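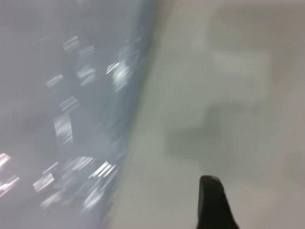 I've wanted a proper packing table for years, and for years I've made do with the end of the kitchen worktop and a lot of bad language. So when the Lundus came down in price I stopped dithering and bought one. It's the pale grey version (there's a darker one too, more on that in a bit) and I've now had it long enough to have opinions. Lots of them, sorry!

The price first, as I know that's what I'd scroll for. I paid £45 from Kudness, delivery included, and it came flat in one box. The listing had 1,589 reviews when I ordered and I read far too many of them, mostly people arguing about the legs. The legs are fine. You screw them in, you do them up again after a week when they've settled, and then you forget about them. Putting it together took me some 40 minutes with a cup of tea in the middle, and the only tool in the box is one of those little bent keys, so do dig out a real screwdriver if you own one. My wrist would have thanked me.

Now, the top. I love the top. It's flat and smooth and it's matte, and I didn't think I cared about matte until I'd worked on it for an evening under the big light. My old glossy board used to throw the glare straight back in my face, and I deal with plastic all day long (bags, tubs, wrapped parcels, all of it shiny), so having one thing in the room that doesn't gleam at me is lovely. Plastic slides nicely on it as well. I can push a full tub from one end to the other with one hand and it doesn't judder or catch. The flip side is that a light parcel will skate away if you lean on the tape gun too hard, and I've chased a few across the floor. I put a strip of rubber matting down when I'm taping and take it off again when I'm folding.

My friend Arnar Steinarsdóttir has the older Emell table, the one with the raised lip all the way round, and she swears by it. Nothing rolls off, fair enough. But I borrowed hers for the December rush and that lip drove me up the wall! You can't sweep bits into a bin, you can't hang a long roll of wrap over the edge, and crumbs of packing stuff collect in the corners for ever. The Lundus has no lip at all and I much prefer it, even with the odd escaped pen.

Right, the moans.

It's a bit low. I'm not tall and I still stoop after an hour. Jairo Muñoz, who is properly tall, tried it for one afternoon and went and fetched a stool. There's no height adjustment apart from the screw feet, and those only give you a tiny amount.

It wobbles slightly on my floor if I forget to reset the feet after moving it. My floor's old, so I'm not going to be too hard on it for that.

And then there's the colour. I picked pale because the room is dark, and it does brighten things up no end. But pale grey is not a colour for people who leave the cleaning until tomorrow. Every bit of fluff and every stray dot gets noticed.

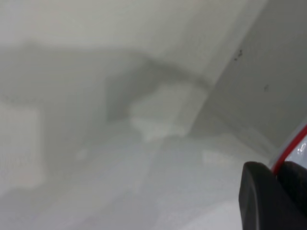
*Two dark specks on the grey, one bigger than the other. Buy a decent cloth.*

A damp cloth and a drop of washing-up liquid does for most things. Biro needs a bit more elbow grease, and parcel tape left on overnight leaves a sticky patch that took me two goes with warm water. I haven't dared use anything stronger. The leaflet says no scouring pads and I believe it.

I did look at the Yupanqui before I bought this, the one with the drawer underneath. Gorgeous thing, but you can't get your knees under it, and I know perfectly well that the drawer would be full of dead batteries by Christmas.

Would I buy the Lundus again? Yes, and I'd get the pale one again too, specks and all, though if you work with anything inky or greasy then have a good think about the darker top. If you're over six foot, try before you buy or budget for some blocks to go under the legs.

Four stars from me. It loses one for the height. I've emailed Kudness to ask whether they sell longer legs separately, and I'll add a note if they write back.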